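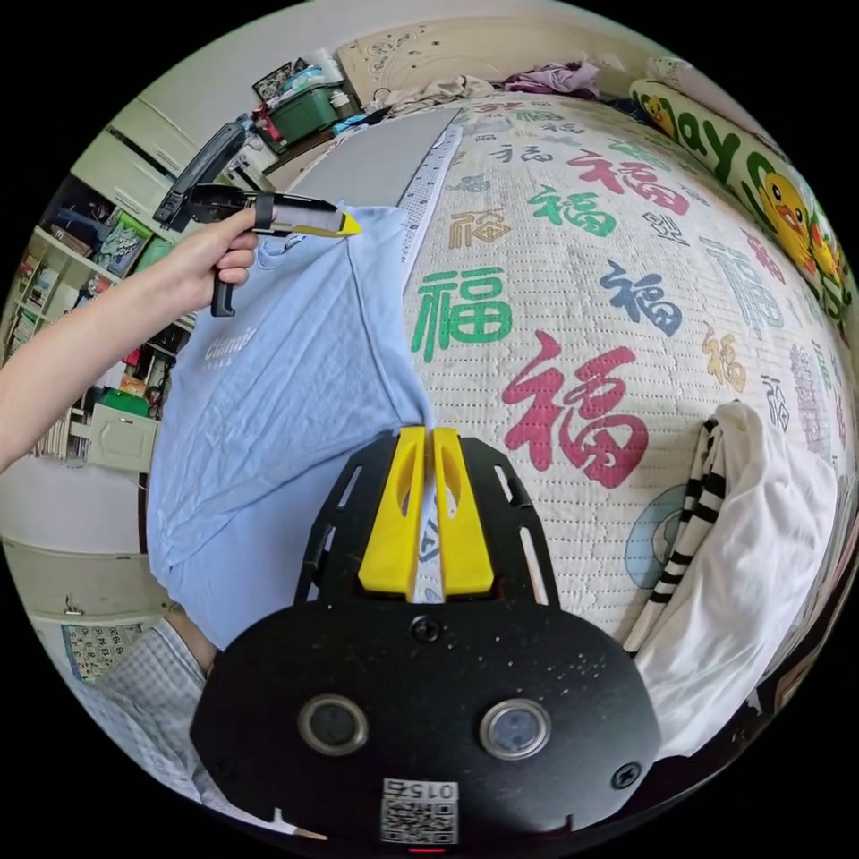 How do robots learn to fold clothes?

Folding a T-shirt is easy for most people. You have probably done it while thinking about something else. For a robot it is one of the hardest jobs in the house.

This page explains why, and tells you about a way of teaching robots that uses people's hands. It also tells you what one team found out when they tried it.

Why are clothes so difficult?

Think about a toy brick. If you pick it up, it stays the same shape. You can turn it over, drop it or put it in a box, and it is still a brick with the same corners.

A T-shirt is different. Every time you touch it, it changes shape. Lift one corner and the rest hangs down in folds. Put it back on the bed and the folds land in a new place. Drop the same shirt twice and it will not land the same way.

A robot in a car factory can do the same movement thousands of times because the car part is always in the same place. That does not work with washing. The robot has to look at the cloth, work out which bit is which, and decide what to do next. Then it has to look again, as everything has moved.

Sleeves can be hidden underneath. A shirt can be inside out. A patterned bedspread can make it hard to tell where the shirt stops and the bed starts. You sort all this out without noticing.

Learning from examples

Nobody could write a list of instructions long enough to cover every crumple in every shirt. So scientists let the robot's computer learn from examples.

You learned to tie your shoelaces partly by watching someone else do it. A robot can learn in a similar way, but it needs many more examples than you did. Each example has to show two things:

What could be seen at that moment.
What the hand did next.

One example of a whole job, from start to finish, is called a demonstration. The computer goes through all the demonstrations and looks for patterns. When the shirt looks like this, the hand usually goes there. This is called imitation learning. To imitate means to copy.

Where do the examples come from?

One way is to have a person steer a real robot by remote control. It works, but it is slow. Robot arms are heavy and they cost a lot. You cannot easily carry one up the stairs to somebody's bedroom.

Another way is to leave the robot arm out. A person holds just the robot's "hand", which is called a gripper, and does the job with that. The person squeezes a trigger and the two fingers close. Let go and they open.

The fingers do not look much like yours. They pinch, a bit like kitchen tongs. They cannot curl round things and they have no thumb. So the person has to fold the shirt in a way that a robot could do too. If you used your own hands, you might smooth the cloth with your palm, and the robot could not copy that.

A camera on the gripper records what is in front of the fingers. Many of these cameras have a very wide lens, called a fisheye lens. It sees a lot of the room at once, and it makes straight things look bent towards the sides. The round picture looks odd to us, but the computer gets used to it.

The wide view is useful. From the bits of the room that stay still, such as shelves and cupboards, the computer can work out how the gripper is moving. If the bookshelf slides to the left in the recording, the camera must have turned to the right.

For clothes, people often use two grippers, one in each hand. One can hold a corner up while the other finds the next place to pinch. Try folding a shirt with one hand behind your back and you will see why.

The Fondstead project

Fondstead is a project about household jobs. The team wanted to answer one question. Is it better to collect all your examples in one tidy room, or to collect them in lots of different homes?

You might think the tidy room would win. The light is always the same and there is nothing in the way. Homes are full of other things. There are pillows, storage boxes, books, and heaps of clothes waiting for their turn.

The team made two sets of demonstrations. Both sets were the same size: 433 demonstrations each. In every one, a person folded one T-shirt using a pair of grippers.

The first set, called the Flendthorpe set, was recorded in one plain room in the town of Flendthorpe. The shirts were folded on a bare table.

The second set, called the Nakamura set, was recorded in 27 bedrooms. People folded on their own beds, on top of their own covers. Some covers were plain and some had bright patterns or writing on them. The shirts were different too.

Making it a fair test

In science, a fair test means changing one main thing and keeping the rest the same. The team used the same kind of gripper for both sets. They used the same learning program, called Stastutura, and gave it the same amount of time to learn from each set.

That made two "learners". One had only seen the plain room. The other had only seen bedrooms.

Each learner was then put in charge of a real robot with two arms. The robot was given 12 shirts to fold, one after another, in a place neither learner had seen. Then the whole test was done again back in the plain room.

A fold counted as a success if both sleeves were tucked in and the shirt ended up as a rough rectangle. It did not have to be neat.

What happened?

In the plain room, the learner from the plain room did slightly better. It was quicker and its folds were straighter.

In the new place, it was a different story. The learner from the plain room managed only 2 of the shirts. It kept trying to pinch things that were not the shirt. On a patterned cover, it often closed its fingers on the cover and pulled.

The learner from the bedrooms folded over half of the shirts. It was slower, and it sometimes let go of a corner and had to start again. But it could usually tell the shirt from the bed.

The team thinks this is because of the variety. In one room, the table is always behind the shirt, so the computer may learn to depend on the table. In 27 bedrooms the background keeps changing. The only thing that is always there is a shirt, so that is what the computer learns to look for.

What the test does not tell us

The robot was only tested on T-shirts. Nobody on the team knows yet if it would work for jumpers or socks. A thick jumper bends differently, and it might be too bulky for the fingers to pinch.

Twelve shirts is also a small number. If the test were done again, the result might be a bit different. The team would like to repeat it with many more shirts.

There was one more problem. A bed is softer than a table. The two sets had different backgrounds, but they also had different surfaces, so this was not a perfectly fair test. The team says so in its report. Next time they plan to put some shirts on tables in people's homes, to see if the softness made any difference.

Try it yourself

You will need: a T-shirt, two pairs of kitchen tongs (not sharp ones), a bed or a table, and a clock.

1. Drop the T-shirt on the bed so that it lands in a heap.
2. Hold one pair of tongs in each hand. You may not touch the shirt with anything else.
3. Fold it into a rectangle. Write down how long it took.
4. Do it four more times. Do you get faster?
5. Now fold it with your hands and compare the times.

Think about what you did. Which part of the shirt did you look for first? Did you lift it up before you folded it, or leave it flat? If you had to write instructions for someone who had never seen a shirt, where would you start?

You can also try it on a bedspread that is nearly the same colour as the shirt. Half close your eyes so that everything goes blurry. It is harder to find the edges.

Words to know

Demonstration: one example of a job being done, from start to finish.

Fisheye lens: a camera lens that sees a very wide area and makes straight lines look curved.

Gripper: the part of a robot that takes hold of things.

Imitation learning: learning to do something by copying examples.

Variety: having many different kinds of something. In the Fondstead test, the variety came from the different bedrooms and the different shirts.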